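Search this site Enter keywords Go

Sorting household paperwork into a desk organizer: the Doucet method

Print this page | E-mail this page

This procedure assumes one household, one desk and a backlog of mail no older than two years. Allow an afternoon for the first sort.

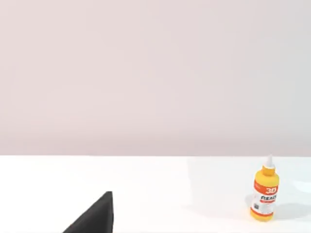
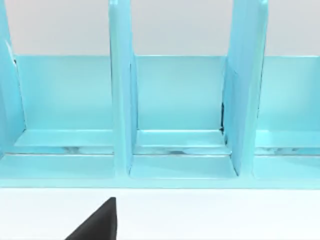
Paper should be sorted by the action it requires. Sender and date come second. Assign one compartment to each action: pay, reply, file. An organizer with tall upright dividers and open compartments at the front, such as the turquoise one, keeps letter-size sheets on edge and lets you read a label without lifting anything out. Low back panels are acceptable if the sheets are in folders.

1. Clear the desk and wipe it down. Stack all loose paper in one pile, face up.
2. Remove envelopes, flyers and staples. Flatten folded sheets.
3. Take the top sheet and place it by action. Do not read past the first paragraph.
4. Write the due date in pencil on the top right corner of anything in the pay compartment – colour coding is optional.
5. Move the file compartment to a binder or cabinet when it reaches 36 sheets.
6. Shred duplicates. Keep tax slips and their receipts together in one folder, separate from the organizer.

Repeat steps 3 to 5 weekly. A full review in February, before tax slips arrive in quantity, will catch most misfiled items.

Heavy card stock leans and will bow thin folders – store it flat.

Last updated 2024-01-24

Print this page | E-mail this page

Comments (3)

karkuver: Did the backlog first, 1,283 sheets. Step 3 is the hard one. I kept reading.

dustitz_h: Where do warranties go? I have them under file but they never make it to the binder.

groltholm: I put mine in with the receipt for the item. Works fine for appliances.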